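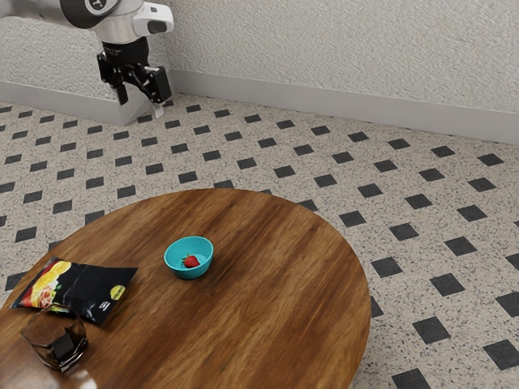

*Off-white wall with a fine stucco-like grain.*

# Stöckli folding text stand, model 11

The Stöckli model 11 is a folding stand for loose-leaf Tibetan texts (pecha). It holds the long, narrow leaves at reading height for a person seated on a floor cushion, and folds flat for storage in a shrine cabinet or on a shelf.

## Specifications

- Top length: 70 cm
- Load limit: 11 kg
- Legs: 2, hinged, with brass pins
- Material: solid beech, oiled
- Order code: Idis 111

The top has a raised lip on both long sides. Read leaves are turned away from the reader and stacked face down behind the unread pile, so the full depth of the top should be kept clear. A cloth wrapper may be laid under the text. The lip is high enough to hold a wrapped volume in place while the stand is carried a short distance.

## Setup

Lay the stand upside down on a rug. Open each leg until the pin clicks, then turn the stand upright. Do not lift it by one leg. On stone floors, fit the felt pads supplied in the bag.

## Care

Wipe with a dry cloth. Butter lamp residue comes off with a little warm soapy water - dry the surface at once. Re-oil the top each October with plain linseed oil. Lamps and offering bowls should stand on a separate table.

## Versions

The Drotgate version has the same top with longer legs, for use from a low bench. Its legs do not fit the model 11. The pattern for both was drawn by Reto Auer, and the lip was made deeper at the request of Rahel Nägeli, who uses the stand for group recitation.

Spare pins and felt pads are sold in pairs. Orders and repairs: Rhonda Sutherland, Fetov workshop. Quote the order code and state whether the stand is oiled or bare.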